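Firkeck kids' backpack by Ekon, quick review

Bought in September for my daughter, in the mustard. Paid 20 at Skostero, think it's gone up since. Had it a full term now so here goes.

Good: straps. Properly padded, dont slip off her shoulders. Front pocket fits a snack tin and a hat. Washed it at 30 twice and the colour held, lining went a bit bobbly.

Not so good: the zip pull. Tiny. She can't do it with gloves on, so I tied a ribbon through. Also no name label inside, which at this price, come on.

Looked at the Vasiliauskas one as well, lovely stitching but 70 and she'd have felt pen on it by lunch.
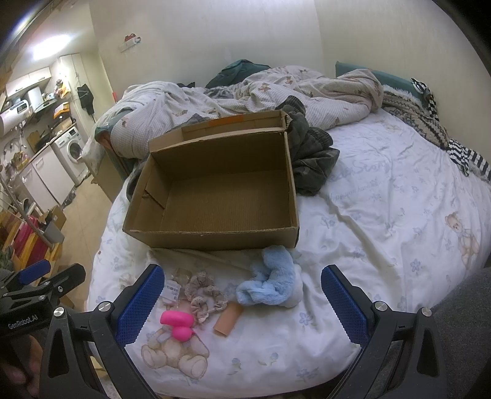

Empty cardboard box on the bed.

Would I buy agian? Yes, probably the navy. Four stars, one off for the zip.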